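Running a hands-on table at an open day: how many task resets per hour, and which object?

Asked 2023-11-25 in Robotics > Events and demos
Viewed 1,644 times
Tags: open-day, grippers, demonstration, deformable-objects

Our department has an open day in January. We get one table and two hand-held grippers, the kind the operator carries and squeezes, with no arm attached. Visitors will watch one of us do a short task and then try it themselves. Last year we used foam cubes and a bin. It worked mechanically but people left after one attempt.

I want a task that takes under a minute, can be reset by the next visitor, and shows why soft items are harder than rigid ones. Current candidate is moving a cloth from the table to a tray. Questions:

1. Does cloth hold up for a whole day of untrained users?
2. What kind of tray?
3. One gripper or both?

Table is 4 feet wide. Budget is small. I have read the Troncoso demo notes and they only deal with fixed arms.

3 answers

Answer 1 (accepted), score 27

I ran this at the Skidport open day. We logged 273 attempts with cloth and replaced nothing on the grippers. Answers in your order.

1. Cloth holds up. Use thin synthetic fabric. Cotton toweling bunches too thick to get between the finger pads and visitors end up pushing it along the table. Cut off any labels. Keep a few spares under the table anyway, as people walk off with them.

2. Low rim, no handles. With a tall rim the operator has to lift the wrist, and short visitors can't see over their own gripper. Ours was an oval serving tray. Put a rubber mat under it or it slides.

3. Put both on the table, but start with one. The second is for people who come back.

The sequence we used, printed on a card:

Step 1. Lay the cloth flat in front of the tray. Do not fold it.

Step 2. Open the fingers, lower them until the tips touch the cloth, then close. Most failures are here. The tips close above the fabric and pick up nothing. Tell people to press down first.

Step 3. Lift slowly and check that the cloth is held by the two center pads. If only an outer finger has caught it, set it down and start over.

Step 4. Bring the held part to the near rim of the tray. The rest of the cloth can hang. Stop at the rim before going over, or the loose end drags and pulls the tray toward you.

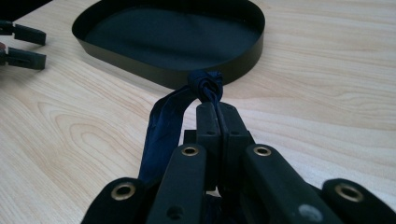

Step 5. Move in over the tray floor, lower, and open. The cloth counts as placed when no part of it is on the table. Visitors will argue about this, so write it on the card.

Reset time was short enough that we never had a line problem. Our limit was the explanation. Get it down to four sentences.

One correction to my own setup: a black tray with black fingers and dark blue cloth is poor contrast from the far side of the table. I would use a white or yellow tray next time.

Comments on this answer

"Did you tape a start position?" Yes, a strip of masking tape parallel to the table edge. It was gone by lunch. Use vinyl.

"What about knots?" Twisted fabric grips better than flat fabric. If you want an easier version for small children, twist one end before they start. We didn't record those attempts separately and should have.

Answer 2, score 6

Agree on cloth. I disagree on leaving the second gripper out at the start. At Worham we had 109 visitors at the table and the ones in pairs stayed longest, one holding the cloth up and the other taking it. Needs more table than you have, though. At 4 feet the elbows collide. Mark a line down the middle.

Also check the fasteners between sessions. Ours loosened and the fingers stopped meeting evenly, and for an hour we blamed the visitors.

Answer 3, score -1

Just use the Dellina kit, it comes with blocks.

Comment: The question asks about soft items.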